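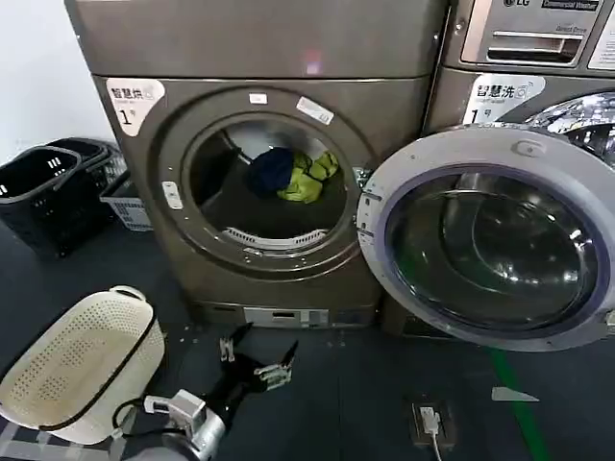
Pelleck Laundry Unloading Set

The Pelleck set is a collection of recorded robot demonstrations for one household and commercial task: taking clothes out of a front-loading dryer and putting them in a basket. It is offered by Jevcombe to labs that train manipulation policies and want a task with soft objects and a deep, dark drum.

What you get

102 demonstrations, each starting with two garments in the drum
Head camera video, joint positions and gripper state on one clock
A start and end mark for every reach, grasp and release
The Ko baseline policy, with weights and training settings

Method

Ko predicts the next 16 arm positions at a time, then looks again. We compared it with a version that predicts a single step. The longer prediction gave smoother reaches into the drum and fewer dropped sleeves. Dark garments are still the weak point – both versions miss them more often than bright ones.

Requirements

Two-finger gripper
Head-mounted color camera
Ament controller software, or your own player for the log files

Delivery is by download or on a drive. Updates are free through December. Basket positions vary between recordings and are listed in the index file.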